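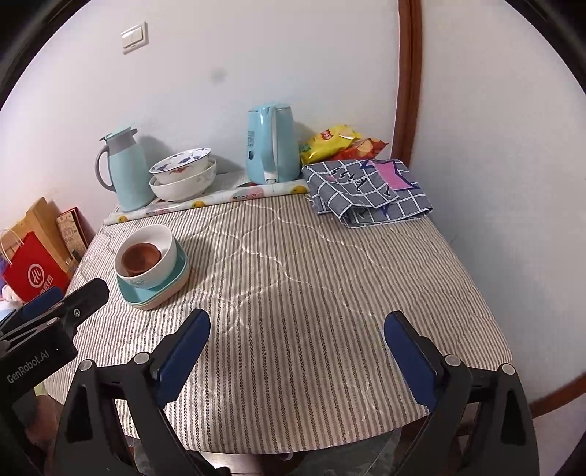 September 2023

Workshop notebook, indigo vat and the scarf order

OK, catching up, I have been bad about this book and half of what I know about the big vat is on the back of a feed receipt. Writing it all down before I lose that too.

The vat sulked for most of the week. The flower (the foam on top, for whoever reads this after me) went from a good coppery purple to a thin gray scum, and the liquid under it was more blue than green, so there was oxygen in it. I blame myself, I was stirring like I was making soup. Added 22 grams of fructose, stirred in one direction only, dragged the paddle up the side so the bubbles would collect, lid on, left it alone overnight. Next morning it was yellow-green under the skin and smelled right again. Hooray! pH was a bit low too so it got a spoon of lime, which I did not weigh. Sorry. I will weigh it next time.

Test strips, all on the Plikau cotton (the tighter one, scoured twice):
one dip, 3 minutes: pale, sort of dishwater, uneven at the fold
three dips: nice mid blue, even
five dips: really close to the Bautista sample but a little redder
eight dips: gorgeous, and it rubs off on everything

The rubbing off is the thing I want to sort out. I think I'm going too fast between dips. The old habit here was to air for five minutes and go back in, and that's fine on thin stuff, but the Plikau cloth is dense and when I pulled a thread out of the eight-dip strip the middle of it was almost white. So all that color is sitting on the outside waiting to get on somebody's shirt collar. Next round: longer dips, fewer of them, and 20 minutes on the line in between. Charito Manalo says she goes even longer and lets the pieces dry completely overnight, then wets them out again before the second dip. That's slow. But her stuff doesn't crock, and mine does, so I'm trying it on two of the strips.

Scouring: I did the second batch in the small pot and it was too crowded. 200 grams of cloth is the limit in there, I don't care what it looks like when it's dry. Water came out the color of weak tea the first time and still yellowish the second. Whatever Stustberg puts on their yardage, it's stubborn. The Plikau rinsed clear on round two. If we reorder I'd go Plikau even at the higher price, just for the hours I'd get back.

Scarf order. They want 205 pieces, which sounds terrifying until you divide it up (and then it's only pretty terrifying). The vat is happy with ten a session, maybe twelve if I'm not greedy on the second dip, and it needs a rest day after two sessions or the color goes flat. I have it penciled in to run through the fall and finish in January. If the reduction goes off again the way it did this week, that slips. I told them January and I said it in a confident voice, so let's see.

Resist paste: the rice paste batch cracked. All of it. Little hairline cracks all over, with blue running in, kind of pretty if it was what you were after. Too much bran or I dried it too fast, and I did have the fan on it. Mixed a second batch wetter with a pinch more salt and let it sit under a damp towel. It went through the Stestis stencil much better, no drag, clean corners. Haven't vatted it yet. Do NOT scrub it off afterward, soak it and let it slide, I ruined two good pieces that way in the spring.

Money note to self: the indigo itself is the cheap part. I added it up and we've put 2,000 dollars into cloth so far this year and I'd be embarrassed to say how much of it became test strips.

To do
more fructose, the bag is nearly done
new pH strips, these ones all read the same green to me
ask Charito what she does for a final rinse, vinegar or plain
label the strips BEFORE they go in, with stitches, the marker washes out
move the line farther from the door, there's grit on the last three pieces
crock test on the two slow strips, white cloth, ten rubs each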